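De: Nikola Nowicki
Para: lista de vecinos de Midau
Fecha: martes, 14 de marzo de 2023
Asunto: Re: Potencia contratada y saltos del automático

Hola a todos:

Respondo a Védís por la lista, porque el mismo asunto salió ya en noviembre y quedó sin contestar. Pongo primero las fotos de la cocina. 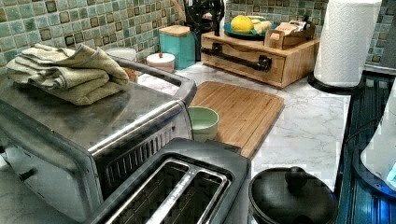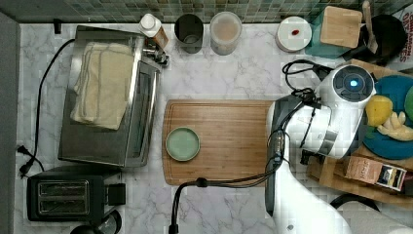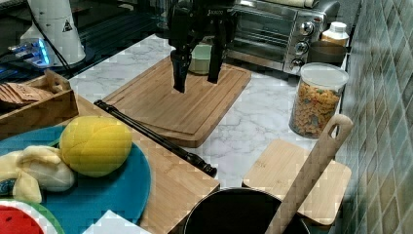

El horno de sobremesa, en las tres fotos.

Védís Egilsson escribió:
> Desde que cambiamos a Pludosis me salta el automático
> casi todas las noches. ¿Es cosa de la compañía o
> de la instalación? ¿Merece la pena subir la potencia?
> En el portal Oda no encuentro dónde se mira.

La compañía no influye en eso. Si salta el general, se está pasando de la potencia contratada; si salta uno de los pequeños, el problema está en ese circuito y subir la potencia no lo arregla. Conviene mirar cuál de ellos baja antes de llamar.

En Oda está en «Mi contrato», segunda pestaña. La potencia máxima de cada mes aparece más abajo, con un retraso de casi 3 semanas.

Un aparato de 1000 W no da problemas por sí solo. Dos o tres a la vez en la misma línea — sobre todo si cuelgan de una regleta — ya es otra cosa. En las cocinas del bloque B hay una línea aparte para la lavadora, y conviene no enchufar nada más ahí.

Si al final hace falta un electricista, el de Drallamik conoce los cuadros del edificio. Pedid presupuesto por escrito.

Un saludo,
Nikola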